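How to plan a budget for your first robot arm
Posted 9 Jan 2020

I've written three of these equipment plans now, and the first one was a mess. I priced the arm down to the last dollar and left everything else as a line called "misc." Please don't do that! The steps I use these days fit on one sheet of paper. 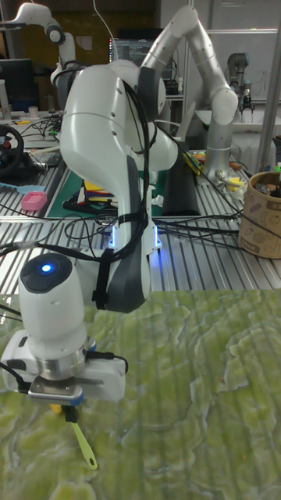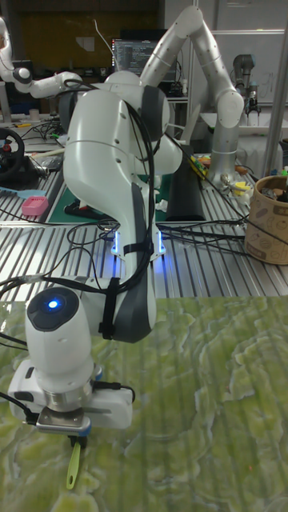 Step 1. Write down the job before you look at a single catalog. One sentence, with the object in it. "Pick up a spatula and hold it over the table" is a perfectly good sentence, and it tells you plenty: the thing is light, the handle is slim, and the fingers have to close a long way. The arm with the yellow-green spatula in its gripper is the kind of setup I'd price from that sentence. If yours says "move boxes of tile" you're shopping in another aisle entirely.

Step 2. Price the gripper separately. Plenty of quotes cover the arm only, and you find out when the crate is open (ask me about October). When I asked Rarik and Shevchuk for quotes on the same job, one included the gripper and one didn't, so the cheap one wasn't cheap at all once I'd added it back in. Ask about the mounting flange and the cable while you're at it.

Step 3. Budget for the table. An arm needs something stiff to bolt to, and I'm a big fan of slotted aluminum because you can slide things over when you change your mind, which you will. I put down $2,000 for the table and hardware and haven't regretted it. Measure the doorway first, too.

Step 4. Cables, straps, power. Boring, I know. Look back at all the black cable lying across the slotted table in both pictures and then look at your own budget line for it. Mine was zero the first time. Get hook-and-loop straps in bulk, buy longer cables than you think you need, and count your outlets. I ended up needing 17 cables for a two-arm bench.

Step 5. Ask about lead times in writing. Bamano told me up to 8 weeks, and I planned for all of them. Line up the delivery dates so the table comes first, or you'll have an arm living in a hallway.

Step 6. Leave room for a second arm. Even if you're only buying one, make the table long enough for 2 and get the bigger power strip. Fistisport has a planning sheet with a column for "later" purchases, and I've copied that idea into my own spreadsheet.

Once all that is filled in, add your spare parts line (fingers and pads go first, in my experience) and send the whole thing off for approval before the quotes expire.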